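The Case for Unpacking on the Table

Most people unpack a mixed box by reaching into it. They pull out the thing they want first, leave the rest, and come back over the next few days until the box is empty or has turned into a place where things are kept. I did it that way for years. I now think it is the wrong way to handle a box of packaged food, and that the whole box should be emptied onto a table before anything is opened, eaten or put on a shelf.

My reason is mostly waste. Last May I wrote down everything I threw out unopened over the previous winter. It came to 26 packets. Most had been bought in bulk from a discount grocer, shipped together, and left at the bottom of a carton under something more appealing. At current prices that was 90 dollars. I am not poor and it did not ruin me, but I would not hand a stranger 90 dollars, and I don't see why I should hand it to a trash can.

Snack packets are bad at being stored in a box. They are slippery, they fold over, and the date is printed on a seam or under a flap. Put a purple bag on top of a brown one and you will forget the brown one exists. A table fixes this with no skill at all. Everything is at one level and you can turn each packet to find the date.

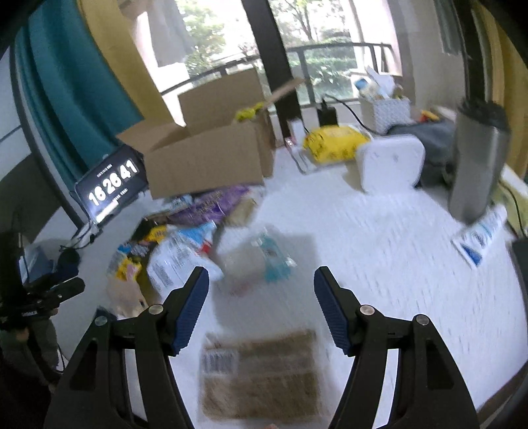 Snack-like bags heaped on a white table in front of the open carton.

Gijs Geerts, who ran the stockroom at the Hindley store where I worked after college, disagreed with me about this when I wrote to him. His view is that a table only moves the heap. You take a mess that was contained and spread it over the one surface in the house you need for dinner. He would rather see people open the carton along one side and stand the packets up in it like files.

He is right about the heap. Tipped out, a box of snacks makes a pile, and the pile slides. But a pile on a table has a deadline. Someone has to eat there at six o'clock. A carton in the hallway can sit until spring, and filing packets in it makes it easier to leave it there.

There is also the matter of the packaging itself. A typical order in my house arrives as a large box with smaller packages inside it, and the smaller ones tend to have labels and barcodes of their own. If you reach in for one bag at a time, you deal with the cardboard last, and by then you are tired of it. If you empty everything first, the big box is free. Flatten it before you sort the food and it is gone.

Seon-mi Yeon, my neighbor in Lotcombe, raised a fair objection. She has two small children, and a table covered in bright wrappers at their eye level is an invitation. She unpacks on top of the dryer with the door shut. I have no quarrel with that. The dryer is a table for this purpose. What matters is a flat surface and one session.

I will concede one more point. This is slower on the day. Reaching in takes seconds, while a full box takes me most of half an hour, including the flattening and finding room in the cabinet. People with long shifts may not have it. Leave the box taped shut until you do, and write the delivery date on the side with a marker.

What I would not do is buy a product for the job. There are stacking bins and packet racks for sale, and I owned a set for a year. They filled up with the same forgotten bags the cartons used to hold. I gave the set away and went back to the table and one shelf, oldest dates in front.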